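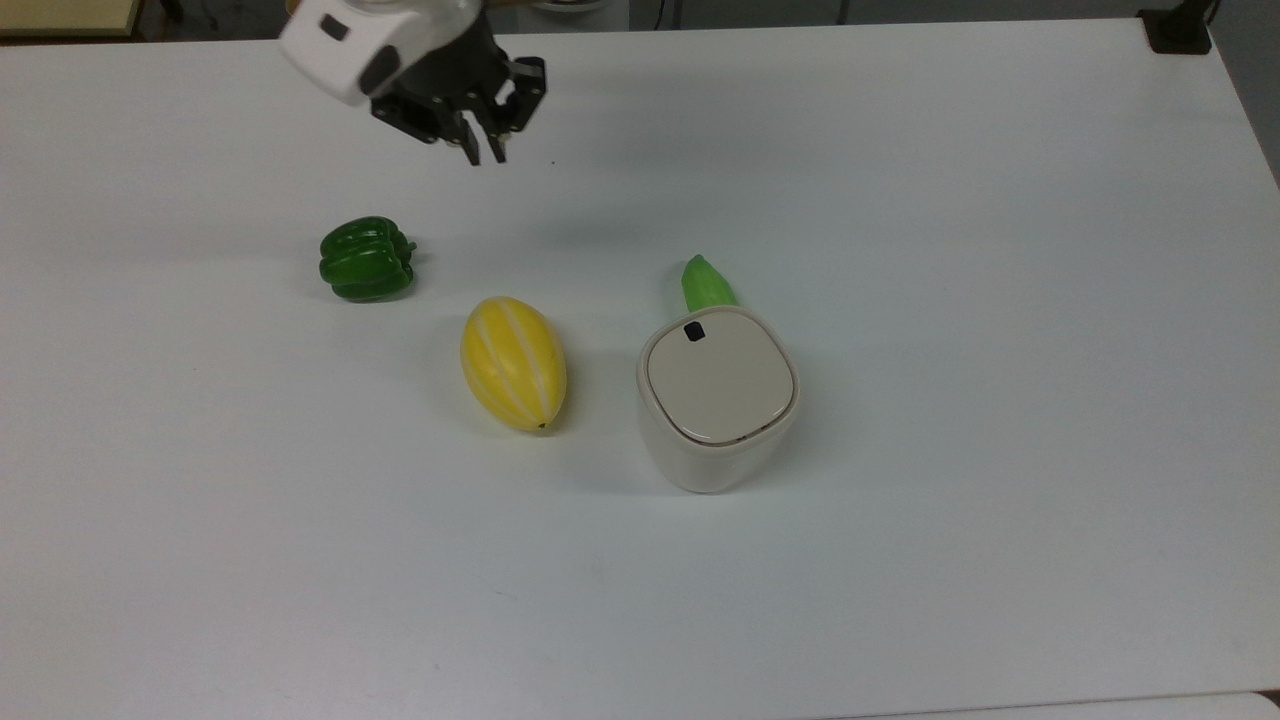

Registered report

A registered report is a form of scholarly article in which the research question, methods and plan of analysis are reviewed by a journal before any data are collected. If the plan is judged sound, the journal makes a commitment to publish the finished article whatever the results show. The format is used mainly in psychology, medicine, education and the life sciences, and has been taken up more slowly in engineering and the humanities.

Terminology

The term is often confused with preregistration, the practice of placing a dated research plan in a public archive. Preregistration does not involve a journal and carries no promise of publication. Some publishers use the names "reviewed protocol" or "results-blind article" for closely related formats. In a results-blind article the study has already been completed, but the findings are withheld from the reviewers until a decision has been made.

Procedure

Review takes place in two stages. At the first stage the authors submit an introduction, a statement of hypotheses, a full account of the proposed methods and, where the work calls for it, a calculation of the sample size. Pilot data may be included. Reviewers are asked whether the question is worth answering and whether the proposed study is capable of answering it. A plan that passes this stage, usually after at least one revision, receives what is known as in-principle acceptance.

The authors then carry out the work and submit the complete manuscript. At the second stage the reviewers, who are normally the same people, check that the approved plan has been followed, that any departures have been declared and that the conclusions are supported by the data. The introduction and methods may not be altered except for changes of tense and the correction of errors. Further analyses are permitted but must appear under a separate heading, generally "Exploratory analysis".

In-principle acceptance may be withdrawn if the authors change the procedure without consulting the editor, if quality checks set out in the plan are failed, or if the manuscript is not delivered within the agreed period. Authors who withdraw a study after the first stage are asked by many journals to allow a short notice of withdrawal to be published.

Purpose

The format was introduced in response to publication bias, the tendency of journals to prefer studies that report a positive result. It also limits the practice of forming a hypothesis after the results are known and presenting it as though it had come first. Early review allows faults in design to be corrected while correction is still possible; under the usual system such faults are found only after the money has been spent.

Use by journals

Requirements differ between titles. The engineering journal Pulamine accepts registered reports for experimental work only and asks that raw data be deposited with the second-stage manuscript. Its sister title Wellik also accepts replication studies and the secondary analysis of existing records, provided the authors declare how much of the material they have previously seen. Neither title makes a separate charge for first-stage review.

A survey of authors conducted by Emília Malý for the publishing group Pesix received 607 replies, of which 268 came from researchers who had submitted at least one first-stage plan. Delay before data collection was the difficulty they mentioned most often, followed by uncertainty over how small changes to a procedure should be reported. Malý recommended that editors issue a standard form for declaring such changes. The form was later adopted by Wellik and, with minor alterations, by the conference series Jeon.

Criticism

Critics have argued that the format suits confirmatory research and is poorly matched to descriptive, historical or theoretical work. Doctoral students and holders of short grants may be unable to wait for a first-stage decision, which can take several months. Ethical approval presents a further problem, as some institutions will not consider an application until the methods are final, while reviewers may ask for changes that require a new application.

Concern has also been expressed about the burden on reviewers, who must read each study twice. Supporters reply that second-stage review is usually brief and that fewer manuscripts are passed from one journal to another.

See also

Open peer review
Preregistration
Publication bias
Replication study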